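Speaker notes: "A Week at Swanson Falls, 1906"
10 April 2025
By Morven Gourlay

Good evening, and thank you for coming out, especially those of you who drove over the ridge to get here. (Wait for the back row to sit down.) I should say right away that I'm no historian. I taught fourth grade for a long time, and I got into old newspapers the way some people get into jigsaw puzzles, one wet winter and then all the winters after it.

Tonight I want to tell you about one letter. It was printed over two issues of the Trillness paper in the fall of 1906, and the writer signed it only "A Rambler." He and two friends took a wagon and a pair of borrowed horses up the old Pruter road to see the falls, and they were gone a week. I've read it so many times now that I feel I was sitting in the back with the flour.

Read the opening slowly. People like it.

"We had been promised a road, and for the first morning we were given one."

Pause there. It usually gets a laugh from anybody who has driven up to Pruter in the spring.
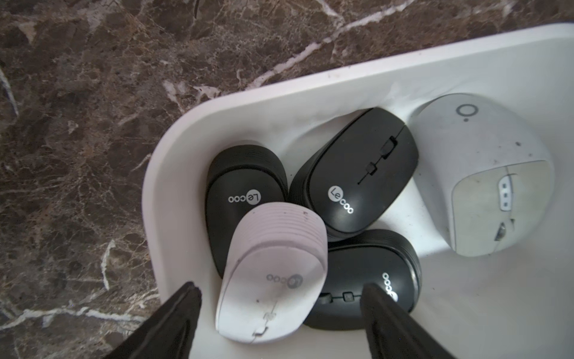
The wagon load is my favorite part of the whole letter, and I could happily spend the evening on it. He gives the list in full: the bacon, the tea, the lantern, a fiddle, two umbrellas, and a Sunday coat that he never once mentions wearing. It all went in together and rode up the hill in a heap, every which way, like those computer mice piled in their white tray, with the black ones and the pale ones tipped over on top of each other. By the second creek crossing the tea had gotten into the bacon and the fiddle had lost a string. Ask who here has packed a car like that, and let them answer. Last time I gave this talk a gentleman told us about a canoe and a wedding cake, and it was the best thing in the hour.

Then on to the road itself. Callum Matheson walked the lower part with me last May, and I want to thank him for his patience, as I stop at every culvert. You can still follow the old grade for 3 miles above the Pruter bridge. After that it goes into brush, and we went home for soup. The Rambler says the hill there was so steep that they all got down and pushed, "the horses looking round at us with some reproach." Please don't rush past that line, Morven. You always do.

The three stops, in the order he made them:

1. The Pruter boarding house. They paid for supper and slept in the barn, which he says was cleaner. Tariq Awan found the building on a county map for me, and it stood close to where the feed store is now. Mention the cellar stones.

2. The sheep camp on the saddle. A family gave them mutton and fresh bread and wouldn't take a penny. He never names them, and I've tried hard to find out who they were. If anybody here had people running sheep up there before the First World War, please come and find me at the coffee table.

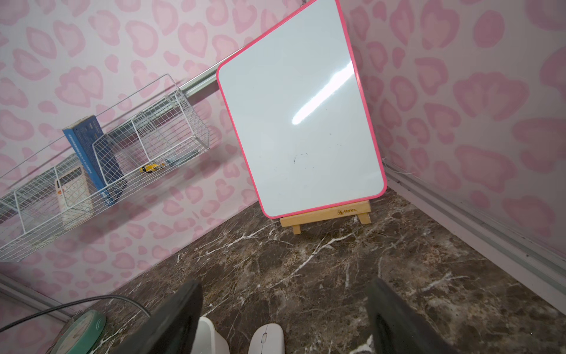 3. The falls. He puts the drop at "200 feet if an inch." The survey that came later was less generous, and I'll leave that for the questions. He sat on a rock for most of an afternoon and wrote that the noise of the water "made conversation foolish, and we were all the better friends for it." Read this one twice if the room is quiet.

Now the way home, and keep it short. It rained. One horse threw a shoe. The lantern went into the creek and stayed there, and for all I know it's there still. They came into Trillness after dark, and his landlady had already let his room! He seems to have thought this was very funny, though I suspect it took him a few days.

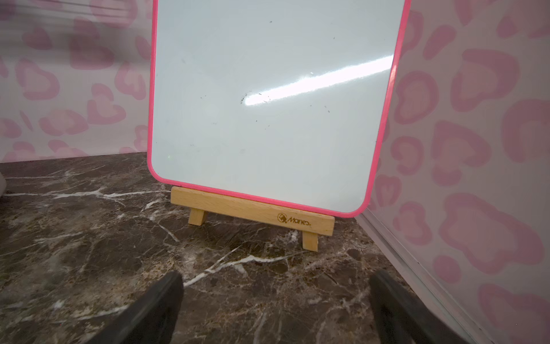
Small tabletop whiteboard with a pink frame.

Say something about where to read the letter for themselves. Ankit Vashisht has typed out both parts, every word, with the old spellings left alone, and there are copies by the door. The originals are on film at the library and the reader is free to use, but bring your glasses, as the second page is very faint.

Thank Craig Dunbar for the projector and for the loan of his grandfather's road book. Thank the kitchen too. (You forgot the kitchen in Swanson and heard about it.)

Finish with the Rambler's last paragraph, the one about hearing the falls in his sleep, then sit down and let them get to the pie.

Shared 629 times
3 comments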